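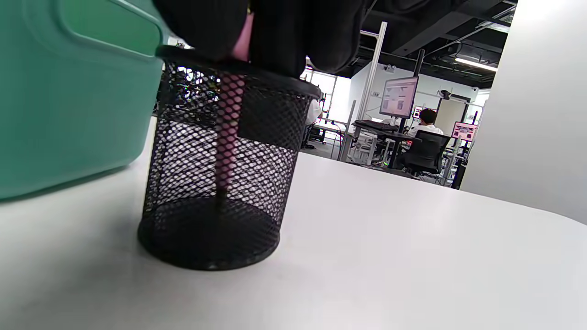

Why does a policy that places a pen in a cup every time in simulation miss the rim on the real table? Mostly timing. The controller acts on a picture of the world that is already out of date, and with a target that narrow a small delay is enough.

2/ I've spent most of August on the delay side of our stack at Driketti, so this thread is notes on that. It's all software. The gripper and the cameras stayed as they were.

3/ The old set-up: the wrist camera writes to a buffer, the policy reads the newest picture, predicts a run of future gripper positions, and the controller plays them back. Each run is 10 steps long. We executed all of them before asking for more.

4/ First mistake was mine. I stamped each picture when the policy process received it. I should have used the time the sensor captured it. Everything in between (driver, copy, resize) was invisible to us, and the pose we paired with the picture was too new.

5/ You don't notice this on big, forgiving targets. If you're dropping a sponge in a tub, the error washes out. A pen going into a pencil cup is different. The pen has to be close to upright and inside the rim before you let go, and the glove or fingers hide most of it from a wrist view while you do it.

6/ Ott Butkienė wrote the replay tool that showed it. It takes a recorded episode, shifts the pose stream against the picture stream one tick at a time, and plots how well the motion in the pictures matches the motion in the poses. The best match should sit at zero. Ours sat at 3 ticks.

7/ We ran it over the whole set, 1409 episodes. The offset was the same nearly everywhere, and that's the good case. A constant offset you can correct in the loader. The odd ones out were all recorded with an older driver build and I've dropped them.

8/ Second change: we no longer play out the full run. The controller executes 4 steps, and the next prediction is already being computed while it does so. When it arrives we throw away the steps whose time has passed and blend the rest with what's left of the old run.

9/ The blending needs care. A straight average of positions is fine. A straight average of rotations gave us a visible wobble when old and new disagreed. We interpolate on quaternions now and check the sign first. Yes, I forgot the sign check to begin with.

10/ The gripper opening isn't blended at all. Half open is a bad compromise when one prediction says hold and the other says release. The newest prediction wins, and it has to say release twice running before we act on it.

11/ Perception: Iraís Robles trained a small side model that guesses where the rim is. Wire mesh is awkward for it. You see the desk and the wall through the holes, and depth comes back as a mix of the near wall, the far wall and whatever is behind. The solid band round the top is the part worth trusting, so she only labels that.

12/ We don't feed the rim estimate to the policy. It goes to a monitor that compares the planned release point with the rim and holds the arm if they disagree too much. It's a separate process and it logs everything it stops.

13/ Still open: clutter near the cup. Planning around a tall bin next to the target makes the wrist approach at an odd angle, and the monitor gets nervous and stops too often. I think the threshold should depend on approach angle. Not written yet.

14/ The replay tool lives in our Prelalcombe repo under tools/align. The readme is short but correct. If your logs have capture time and pose time as separate columns it should work without changes.

Comments

meshandwire: Did you try hardware sync before fixing it in the loader?

petersons_lab_k: We had the same thing at Pētersons, only our offset drifted over the session. Check your clock source before you assume it's constant.

tollgate44: What does the monitor do if the rim model sees no rim at all? Hold or carry on?

R. Gendberg: The bit about release needing two in a row is useful, thanks. Trying it tonight.

We use cookies to remember your settings and count visits. Accept all | Manage choices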